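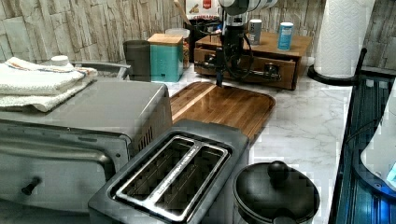 Sealing a stone splashback: worth it or not?
Forum: Kitchens and Laundries

tilda_w
April 28, 2026
Hi all, after some opinions before I spend money. We moved in last August and the kitchen has one of those stacked stone splashbacks, all rough and ledgy in beiges and creams. I love the colour but it's a mongrel to wipe. My cloth snags on every second piece and I'm forever picking lint out of it. Mum reckons seal it, my partner reckons rip it off and put up glass. Quote for the glass was $1,394 fitted, which made me go a bit quiet. Has anyone sealed theirs and was it any good?

grouthog
Seal it! Did ours with a penetrating sealer, two coats, and it cost me $35 plus a Saturday's worth of swearing at the masking tape. Still grabs the cloth but the oil stays near the surface and comes off with a soft brush and warm soapy water. Don't use vinegar if it's real stone, you'll etch it.

Ralley
Going to disagree. Sealer slows the stain down, it does nothing for the texture, and the texture is your whole complaint. Ours was sealed by the previous owners and I still ended up at it with a toothbrush behind the cooktop every few weeks. We tiled over in the end — best thing we did in that kitchen.

grouthog
Tiled over stacked stone?? How did you get it flat?

Ralley
Fixed cement sheet over it and tiled onto that. Lost a bit of bench depth and had to get a sparky in to bring the power points forward. Wasn't cheap, I'll give you that.

seren_yorath
Middle option: leave the stone and put a glass panel behind the cooktop only. We paid $431 for ours and the rest of the wall hardly gets dirty. Also pull the toaster oven out from the wall a bit if you've got one, ours was baking crumbs and grease into the ledges. Check what clearance the manual asks for too.

tilda_w
Ooh, hadn't thought of doing just the one panel. Partner might go for that. Grouthog, did the sealer change the colour at all? I'd be gutted if it went dark or shiny.

grouthog
Mine didn't, but get a natural look one and test it down low in a corner first. Leave it overnight and look at it in daylight.

tilda_w
Ta, will try a patch behind the kettle and report back.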